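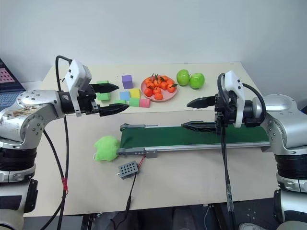

Gunhild Eyvindsson demande si les visiteurs pourront toucher aux commandes ou s'ils resteront derrière la ligne, comme l'an dernier.

Répondre tout de suite, avant le plan de l'exposé : derrière la ligne pendant la démonstration, puis un essai guidé pour ceux qui le souhaitent. Un seul visiteur à la fois, bras à vitesse réduite.

Notes pour la journée portes ouvertes, atelier Surkirska, 2019-02-18
Durée : 20 minutes avec les questions. Si on prend du retard, sauter la partie sur les pinces.

1. Accueil
Me présenter, présenter Noel Samonte au pupitre. Rappeler où sont les sorties. Dire que le groupe suivant attend dans le couloir et qu'on finira à l'heure.
Prévenir que l'arrêt d'urgence sera testé devant eux. La première fois, le bruit des freins surprend.

2. Ce qu'on montre
Deux bras, une table, un convoyeur. Des objets ordinaires : cubes en mousse, mandarines, pommes vertes. Les gens demandent souvent pourquoi on ne prend pas de vraies pièces d'usine. Réponse courte : une pièce d'usine a toujours la même forme et un bac de pièces se traite très bien avec un montage classique. Un fruit avec ses feuilles, c'est déjà autre chose.
Laisser le groupe regarder un cycle entier sans parler. Ensuite seulement, commenter.
Ne pas promettre que tout marchera. Si un objet tombe, Noel le remet en place et on recommence. On l'a fait plusieurs fois aux répétitions, le public le prend bien.

3. Les chiffres
Le projet Skisa a enregistré 2000 prises depuis le début, dont 200 sur des objets mous. Dire les deux nombres lentement, ils sont souvent mal notés.
Préciser que les prises ratées sont comptées dedans. On les garde parce qu'elles servent aux réglages.
Ne pas donner de taux de réussite : Dilek Saraç termine le dépouillement et je préfère renvoyer vers elle.

4. Le cas des objets mous
Passer à la diapositive suivante.
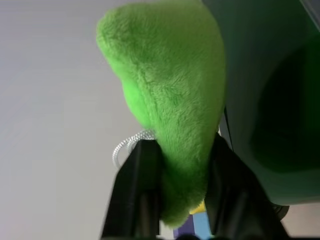
Objet vert pelucheux entre les doigts de la pince, vu depuis le poignet.

Partir de ce que chacun connaît : on n'attrape pas une éponge comme on attrape une pomme. Un cube a des faces, on sait où poser les doigts. Une matière qui se déforme change de contour dès qu'on la serre, et le programme doit faire avec.
Expliquer l'intérêt d'une vue prise de près. La vue d'ensemble donne la place des objets sur la table, la vue du poignet montre ce qui se passe entre les doigts. Les deux sont utiles - insister là-dessus, la question revient à chaque visite.
Si quelqu'un demande la force de serrage : elle se règle, on commence bas et on augmente. Pas de valeur en public, elle dépend trop de l'objet.

5. Questions probables
Est-ce que ça remplace quelqu'un ? Parler du poste de tri chez Baysal, où l'équipe est restée la même et où le travail de nuit a diminué. Ne pas généraliser à partir de ce seul cas.
Combien ça coûte ? Renvoyer vers Latrice Fitzsimmons, présente à l'entrée jusqu'à la fermeture.
Pourquoi deux bras ? Pour tenir d'un côté et travailler de l'autre, et pour se passer un objet quand il est trop loin.
Peut-on filmer ? Oui, sauf l'écran de l'ordinateur.

6. Fin de séance
Essai guidé pour 4 personnes au plus par groupe. Cheveux attachés, manches remontées, bijoux dans la poche.
Noel garde la main sur l'arrêt pendant tout l'essai.
Faire sortir par la porte du fond, côté Dremska, et remettre les objets sur la table avant d'ouvrir au groupe suivant.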